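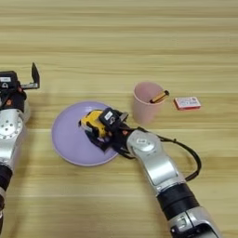 I keep a tape measure in the kitchen drawer, next to the tin opener, and it gets used nearly as often. Ours started life in the shed, but I got so fed up with traipsing down the garden in my slippers that I bought a second one!

Plates are where it earns its keep. When we moved into the flat in Brundale I bought a set of lovely big dinner plates, carried them up the stairs, and found the wall cupboard wouldn't shut on them. Back they went. Now I measure the cupboard first, front to back with the door closed if I can manage it (hinges stick out further than you think), and write the number inside the door in pencil.

Measure a plate right across the middle, rim to rim. Slide the tape about a bit until you get the biggest reading – that's your width. Then do the height of a stack of six, as raised rims take up more room than flat ones.

My friend Séverine does her table as well before people come round for supper on a Friday. Hers is 161 cm long and she knows exactly how many settings it'll take before elbows start bumping.

A few small things. Wipe the blade with a dry cloth before you let it run back in, or you'll wind crumbs into the case. Don't let it snap back over a wooden top, it can leave a nasty little nick. And if the hook at the end wobbles slightly, leave it alone, it's meant to!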